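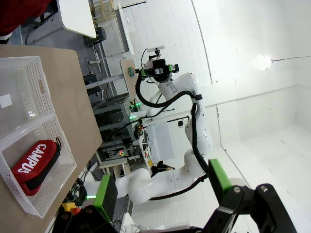

4. Comparing finger pads on the two-arm bench

This section covers the side-by-side trial of finger pads and wrist cameras. It assumes both arms are bolted down and that you have been through the power-up checks in section 3. Read it to the end before you start. Several of the steps are here because the Trodo quick-start card leaves them out.

4.1 What you need

Two arms with matching grippers
One set of Clitia soft pads (green) and one set of the plain pads that came in the box
Two shallow baskets with perforated walls
A soft pencil case with a zip
The Vetach controller, firmware from December or later
A printed score sheet

The Clitia leaflet says its pads will "grip anything". Treat that as advertising. We ask for a pencil case because it sags, it has a slippery side and a zip side, and it gives a different answer depending on which way round it lies. A hard block will make nearly any pad look good and tells you very little.

4.2 Laying out the baskets

1. Put the two baskets end to end on the table in front of the arm you are testing. The ends should touch.

2. Put the pencil case in the near basket and leave the far one empty. With our red CAMPUS case, the black zipped edge runs along one side and the pull loop stands up near the top end. Set the loop like this at the start of every run.

3. Mark the basket corners on the table with tape. The baskets are light and the fingers will shift them.

4. Move the second arm to its parked pose and check that its cable hangs free at each joint.

Note: Do not line the baskets. The perforated walls are part of the test, as a fingertip that comes in too wide will catch on them and you want to know about it.

CAUTION: The parked arm is still live. A lit ring on a joint means power is on. It does not mean the arm is safe to lean across. Use the stop button before you put your hands in either basket.

4.3 Setting the gripper

1. Fit the pads and tighten the screws on the finger linkage by hand, then a quarter turn with the key. More than that and the pads start to twist.

2. On the controller, open Grip and set the opening to 86 mm.

3. Set the closing force to 55 per cent. The slider goes up to 100, and the Vetach notes suggest starting there. We don't. At full force the case is squashed flat between the pads, the lift succeeds, and you have learnt that the motor is strong.

4. Close the gripper on nothing, twice. If the pads do not meet squarely, take them off and fit them again.

Note: The "auto force" setting may be of use one day. On our bench it gave different values for the same case in the same place, and we could find no pattern in them. Leave it off for the whole comparison.

4.4 Checking the wrist camera

1. Bring up the live view. Both finger pads should be in the picture, low down, with the whole of both baskets beyond them.

2. Lock the exposure. Pale tables, white baskets and a white wall push the automatic setting about, and the green of the pads will drift from one run to the next.

3. Look at what lies behind the baskets. Lamps, status lights on a rack and the other arm can all end up in view. Leave them where they are if you like, but do not move them halfway through.

Caution: Esquivel's tracking add-on reports a "confidence" figure for each object. It stayed high for us when the tracker had settled on the zip and lost the rest of the case. Check by eye.

4.5 Running the trial

1. Start the move from near basket to far basket and let it finish without touching anything.

2. Score it as clean, dragged or dropped. If the basket moved off its tape, score it as dragged even if the case arrived.

3. Put the case back as in 4.2, step 2. Do not let the arm return it, or each run will begin from a slightly different place.

4. After a full set, change the pads and repeat on the same arm. Only then swap arms.

Wipe the pads between sets with a dry cloth. Clitia gives a life of 3000 grips. We have not reached that and cannot say whether it is right, though a shiny patch on the contact face is a fair sign that your later scores should be thrown out.

4.6 Reading the results

Small differences are probably not real. A pad that comes out ahead by one or two clean lifts should be run again with the case turned round, zip side to the opposite finger. If the lead goes away, write the result down as a draw.

Differences between the arms are more often caused by how they were bolted down than by the arms themselves. Go back to section 3 and check the base before you blame either one.

Section last revised July 2024. For camera faults see section 6.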